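From: Babatunde Oyelaran
To: linen-automation list
Date: 12/20/18
Subject: Re: Re: Folding cell at Nilton, staffing after changeover

Bevan Pirihi wrote:

> We go to the workforce meeting in April with a proposal for one
> folding cell on flat sheets, single size to start. Management at
> Henare want to hear a head count. The people on the finishing line
> want to hear what they will be doing on the day after it is switched
> on. I have the supplier's cycle times and not much else. Can anyone
> who has been through this say what changed in the jobs, and what you
> would have put in writing beforehand?
>
> Also, how did you handle piece rate? Ours is still partly piece rate
> and I can see that going badly.
>
> Bevan

Bevan,

I can answer for Nilton only. Etside run a different layout and their numbers won't carry over.

Start with piece rate, as it caused most of the trouble. We left it in place for the first month. The cell took the easy sheets, which were the ones people had been making their rate on, and the manual tables got the fitted sheets, the repairs and anything that came out of the ironer skewed. Output per person dropped and pay dropped with it. We moved everyone on finishing to an hourly rate at their previous average and backdated it. Get that agreed before installation and get the averaging period written down. Ours was argued over for longer than the rate itself.

On head count: no positions went from finishing at Nilton. Two were moved to sorting and one person retired and was not replaced. I would not promise your people more than you know, but I would state what happens to a vacancy, in one sentence, with a date on it.

The jobs did change. Before, a folder did 1000 flat pieces in a shift at a steady pace. Now the same person loads, squares the cloth, watches for faults and clears them. It is less work for the shoulders and more standing and waiting, and several of them dislike it more than the folding. The waiting is irregular, so nobody can use it for anything. We ended up rotating every two hours between the cell and the tables, which the supplier advised against and which has been fine.

The training work was the other surprise. The cell was not delivered knowing our linen. People have to show the motion by hand, with hand-held grippers, over and over, spreading and pulling the cloth the way they would at the table. We had budgeted for up to 2000 recorded passes and treated it as an engineering task. It is skilled work and the folders are better at it than the engineers.
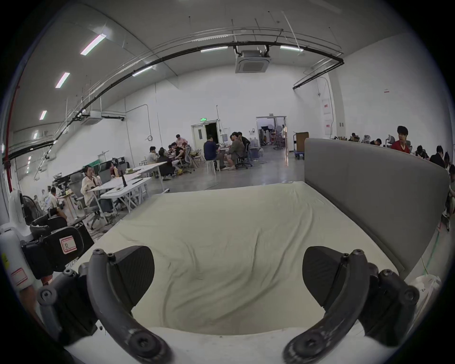
Wrinkles are where the skill shows. An experienced folder reads which way the slack is running and takes it out from the far corner before touching the near edge. An engineer grips whatever is closest and drags. Both end with a flat sheet if you wait long enough, but the second kind of pass teaches a slow habit and you will see it later in the cycle time. We threw out 523 passes for this and repeated them with finishing staff.

So put these in writing if you can:

Demonstration work is paid at a trainer's rate, and it is voluntary. People noticed quickly that they were teaching the thing that would take over their table. That is a fair objection and a higher rate does not settle it, but the absence of one makes it worse.

Recordings are not to be used to time or grade individuals. Our first release of the software put an operator name against every pass. We had it removed after a complaint.

Fault clearing is a graded task with its own training. At first it fell to whoever was nearest, which meant the same person every shift.

Grip force and wrist load. The hand tools are not heavy – but a pinch grip held through a session is new strain for people whose wrists have already done years of linen. We cap a session at 7 sets with a break between each. Ask your health rep before you fix a number, our cap came from trial and error.

As for cycle time, treat the supplier's figure as the figure for dry, pressed, single-weight cloth. Mixed weights slow it down and a wet hem stops it. Nadside had the same result with a different supplier.

I can send you the wording of our rate agreement with the pay figures taken out. The rotation sheet is on paper and I will have to scan it.

Babatunde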